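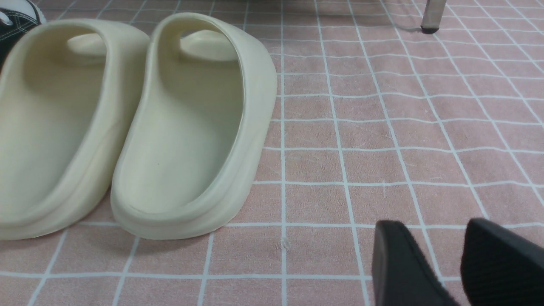

4. Recording your first shoe-tidying set

Now the fun part! Your arm is mounted, the wrist camera is streaming, and Tresia is ready to learn from you. Every run you record by hand becomes one example, and a full set for this task is 87 of them.

Before you start

Pick a pair of shoes with a simple shape. One-piece foam slides are great for beginners: the thick rim gives the fingers plenty to hold. Put them on a mat with a printed grid if you have one — the lines make it much easier to vary your starting spots.

4.1 Record a run

1. Open the fingers fully and bring the gripper down beside the shoes, close to the floor.
2. Check the wrist view. You want at least one whole shoe and both fingertips showing.
3. Press Record and wait for the tone.
4. Guide one finger inside the shoe and the other outside, then close gently on the side wall.
5. Lift, carry the shoe to the rack, and let go.
6. Go back for the second shoe. Keep recording between the two.
7. Press Stop, then choose Keep or Toss.

Note: Small fumbles are welcome. If you miss the rim and try again, keep the run. Tresia learns a lot from a good recovery.

Caution: Stay clear of chair and table legs. The wrist camera sees very little behind the fingers, and a bumped leg can knock the arm out of alignment. If that happens, repeat section 2.3.

4.2 Mix it up

Change the layout every 12 runs. Turn the heels toward you, then away. Slide the pair apart by a square or two. Leave another shoe nearby, such as a dark sneaker, so the system learns which pair you mean. Lint and scuffs on the mat can stay.

4.3 Save the set

Choose Save Set and type a short name. Kerstin Bakke on our training team likes shoe, floor, month, as in "slides mat June", and it really does make old sets easy to find. The controller holds 700 runs before you need to copy them off.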